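Household and Shop-Floor Robots: Frequently Asked Questions

Lonwood Automation Notes
Last revised 7 December 2025

These questions come from readers of the Lonwood bulletin, mostly property managers, small manufacturers and people who would like to stop folding towels. Answers are revised when our position changes. Terms are explained the first time they appear.

General

Can a robot do household chores today?

Some of them, under conditions. Single-purpose machines have done floor vacuuming and lawn mowing at consumer prices for years. General-purpose arms can pick up common objects, open many drawers, wipe flat surfaces and load some dishwashers, provided the area is known in advance and a failed attempt does no harm. An unattended machine that will clean any kitchen to the standard of a competent adult is not something you can buy.

Why do floors work when counters don't?

A floor robot does not have to hold anything. It has to cover an area, avoid getting stuck and return to its dock. Clearing a counter requires the machine to identify each item, decide where it belongs, choose a grip, lift it, carry it without hitting anything and release it. An error at any step ends the task. If each of 7 steps succeeds 95 times in 100, the whole sequence succeeds just under 70 times in 100.

What is the difference between a demonstration and a product?

A demonstration shows that a task was completed at least once. A product has a stated success rate, a stated range of conditions, a service arrangement and someone who answers the phone. When reading a demonstration, look for the playback speed, whether an operator was controlling the arm, and how many attempts were made.

What does "teleoperated" mean?

A person is moving the robot from a distance, usually with hand controllers or a matching set of arms. Teleoperation is a legitimate way to work and a common way to gather training examples. It should be disclosed. A teleoperated arm tells you what the hardware can do and very little about what the software can do.

Chores in the home

Which chores are closest to working?

Moving rigid, medium-sized objects between known places. Cups to a shelf, cans to a bin, toys to a box. Wiping a clear table is also close. The object should fit the gripper, should not be slippery or transparent, and should not be packed tightly against its neighbors.

Which are furthest away?

Anything with cloth, liquids or hidden dirt. Laundry is the usual case: a shirt has no fixed shape, so the robot must find a corner or a collar before it can begin. Folding has been shown many times, generally slowly and with a limited set of garments. Cleaning a bathroom combines tight spaces, water and a result that is difficult to measure with a camera.

Can an arm handle soft items such as bags?

Often, if the bag is light and there is slack material to pinch. Two-finger grippers hold soft objects reasonably well once they are closed on them. The difficulties come before and after: the bag changes shape when touched, and its contents shift when it is lifted. A robot that estimates weight before lifting will be wrong about bags more often than about boxes.

How fast are they?

Slow. In our own trial kitchen at Galorport, a mixed counter that a person cleared in 2 minutes took the arm 15 minutes, including retries. Speed can be raised, but in a home the limit is normally safety. A heavy arm near people must move gently enough that contact does not injure anyone.

Does the robot need to be trained in my house?

At present, usually to some extent. Systems trained on many kitchens transfer better than those trained on one, but handles, lighting and counter height still matter. Expect a setup visit and a mapping pass. Also expect to repeat part of it if you move the furniture.

Chores on the shop floor

Are shop floors easier than homes?

Yes, for most tasks. Parts repeat, fixtures hold them in place and the lighting can be fixed. People can be kept out of the work area or detected when they enter it. A shop can also change the job to suit the machine, which few households will do.

Which shop chores are worth automating now?

Machine tending, palletizing full cases, screwdriving on a fixed assembly and visual inspection against a known good part. These are established uses. Bin picking, meaning taking loose parts from a container, is workable for many parts and poor for thin, shiny or tangled ones.

What about sweeping up, putting tools away and emptying scrap bins?

Floor scrubbing is available. Tool return works where every tool has a marked place and a shape the gripper can hold. Scrap bins are awkward for the same reason household trash is awkward: the contents are mixed, and full means different things to different people. The Borkowska plant tried automatic scrap pickup in March and kept the cart that follows a fixed route. Emptying is still done by hand.

How should a small shop estimate payback?

Start with the hours now spent on the task, then subtract the hours someone will spend refilling, clearing jams and restarting. Use the net figure. At Borkowska the tending cell saved 43 hours a month on paper and 15 fewer than that in practice, the difference being part changeovers.

Training, testing and simulation

Why is so much robot work done in simulation?

Cost and speed. A simulated kitchen can be reset instantly, run many times in parallel and damaged without consequence. Objects can be swapped and moved between runs. Developers use simulation to train control software and to compare one version with the next under identical starting conditions.

How well do simulated results carry over to real rooms?

Partly. Rigid objects and arm motion carry over well. Friction, soft materials, reflections and sensor noise carry over less well. A simulated success rate should be read as a way to rank two systems. It is a weak forecast of performance in your kitchen.

What does a typical simulated household task look like?

An arm, a furnished room, several everyday objects and an instruction such as moving one item to a given place. In the rendered view that follows, a white arm has a light blue, bag-shaped object in its gripper above a marble countertop, with a small white bottle among the things left on the counter.

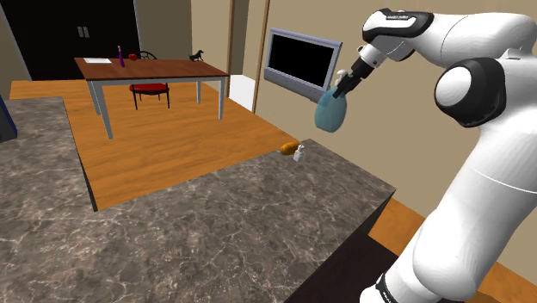

How is success measured in a household robot test?

By checking the end state against a written condition, such as the item resting inside the target area with the gripper open. Better tests also record time, drops, collisions and human interventions. A test that reports only the final success rate hides the cost of getting there.

How many trials are enough?

More than most reports give. With 15 trials, one additional failure moves the result by almost 7 percentage points. Ask for the number of trials, the number of different starting layouts and whether any runs were excluded.

Buying and planning

Should I wait?

For a general household robot, waiting is reasonable unless you want to take part in testing. For a defined shop task with steady volume, get a quote now.

What should I ask a supplier?

Ask for an uncut run on your own objects at normal speed. Ask what happens after a failed grasp, whether remote staff can see through the cameras, where the recordings are stored, and which functions stop working without a network connection. Get the answers in writing.

Does Lonwood sell or recommend a robot?

We do not sell hardware. The Trulico checklist, which we maintain, covers task description, object list, floor space, power and acceptance tests. It is written for shops, but the object list and acceptance test pages can be used for a home without changes.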